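# Hand-Held Gripper Units: Equipment Plan, Bedroom Laundry Tasks

Notes for the October purchase round, Jillville site. Boonmee Bunnag holds the budget sheet; quotes are from Trorkau and Wattanapong. The gallery will grow as other rooms are added to the plan.

**Scope.** The plan covers 2 hand-held grippers per operator, one for each hand, plus spare pads and fasteners. Garment work needs both hands for most lifts, so single units are not being priced.

**Pads.** Ribbed pads are budgeted as consumables. Trorkau sells them in matched pairs at 59 per pair. Wattanapong sells them singly and has a longer lead time. Order from Trorkau unless stock is out at the time of release.

**Fingers and hinge plates.** Specify open plates with cut-outs. Solid plates were quoted lower, but the added weight at the tip is a problem over a full shift. Hinge bolts must be reachable from the front face with a standard driver, without removing the pads.

**Fabric tasks.** Thin hems and overlocked edges are the reference case for pad selection. Thick items such as fleece are a secondary case and set the minimum opening width. Patterned bedding stays on the bed during work; plain covers are not on the purchase list.

**Cost.** The Jillex line item is 2,268 for the first set, shipping included. Calibration is billed separately at up to 67 per unit. Neither figure includes mounts or storage cases.

**Open items.** Case dimensions, spare bolt kits, and whether the second set can be deferred to the next round.

**Bedroom, garment lift over a made-up work surface** 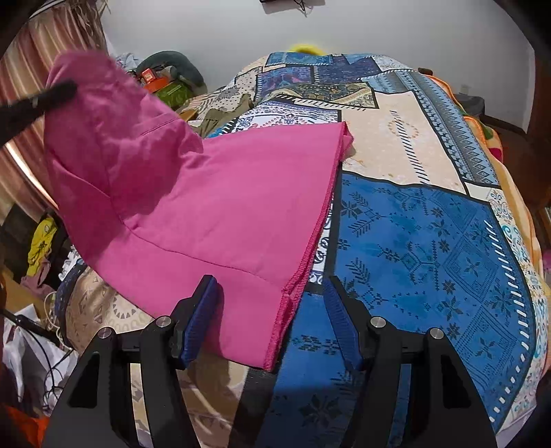
Case dimensions are due from Wattanapong before the order is released. Spare bolt kits will be added to the first set if the price holds.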